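## Ordenar los cables sueltos en una caja de cartón

Para guardar cargadores y cables cortos basta con una caja poco profunda, de las que vienen con fruta o zapatos. Lo primero es vaciar el cajón entero sobre la cama y separar lo que todavía se usa. Los cables que ya no encajan en ningún aparato van al punto limpio.

Enrolla cada cable sin forzarlo, en vueltas de unos 10 cm, y sujétalo con una tira de velcro. Las gomas elásticas se resecan y acaban pegadas al plástico.

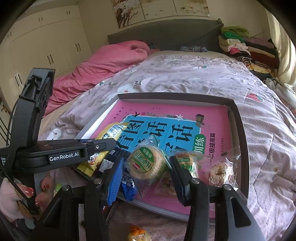 Corta después 4 tiras de cartón del ancho de la caja y colócalas de pie como separadores. Si bailan, fíjalas con cinta de papel - la transparente se despega con el calor de julio.

Etiqueta cada hueco por tipo de conector y no por aparato. Los cables de más de dos metros guárdalos aparte, colgados de un gancho dentro del armario.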